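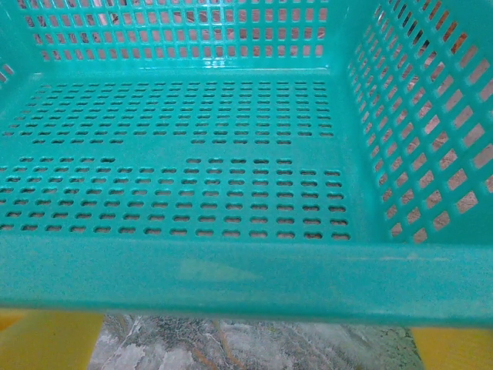 Towel folding by remote control: notes from the May sessions

Lirnent's two-arm bench has spent most of May on laundry. Operators drive both arms by hand from a pair of leader arms, and every run is recorded as a demonstration for the folding policy. Small towels and other soft items are handled on the marbled bench top, with plastic baskets standing on it. The wrist cameras see a basket very differently from the fixed one: close up, the turquoise mesh and its rows of slots can take up nearly the whole view. Dardo Zúñiga has asked operators to pause briefly over a basket before moving on, so that each run includes a steady view of it.

The set now stands at 1,775 demonstrations, recorded by five operators. Arne Ostermann has rejected almost 8 per cent, mostly for hesitation in mid-air with a fold half made. A policy trained on such runs learns to hesitate too.
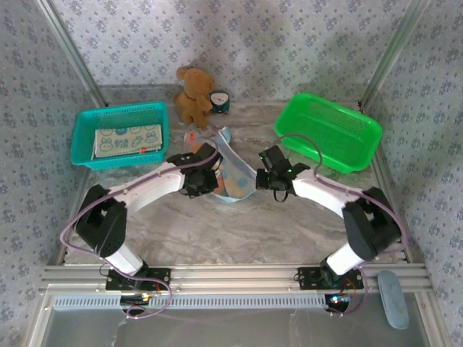
Both arms are to be used throughout. One holds a fold while the other goes for the next edge, and neither should let go until the second grip is firm. Operators new to the leader arms tend to work one side and park the other, and the resulting data is of little use for the two-arm policy. Tayla Hapeta now gives each newcomer 11 practice runs, none of which is kept.

Edge grips remain the slowest part. The fingers should come down open, close on a thin fold of cloth and lift only after closing. Pinching too deep bunches the towel and spoils the next fold. Hems are a good target, being thicker than the cloth around them.

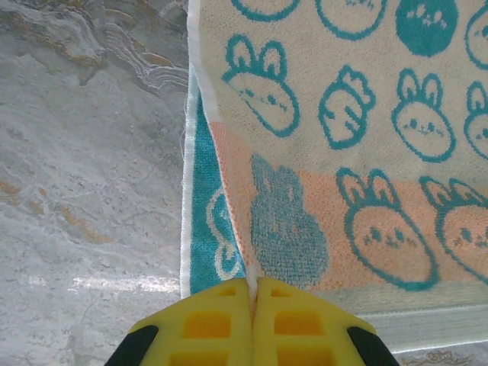

Printed towels have caused less trouble than expected. Syahrul Pattinasarany compared runs on plain and patterned cloth and found no difference worth reporting in grip placement. Towels stacked on one another are harder, as the lower one is easily dragged along. Runs in which this happens should be marked, not deleted.

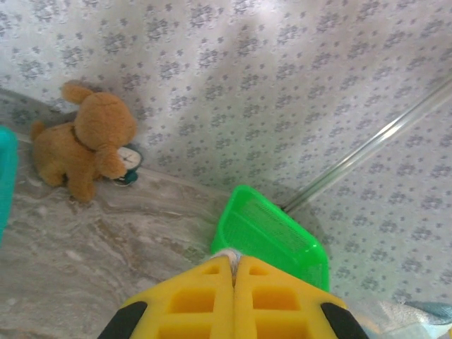 Next sessions

Basket placement will be recorded as a separate task under the name Orkico, with its own start and stop marks. Operators wishing to take part should send their free hours to Gervasio Cáceres before the end of the month.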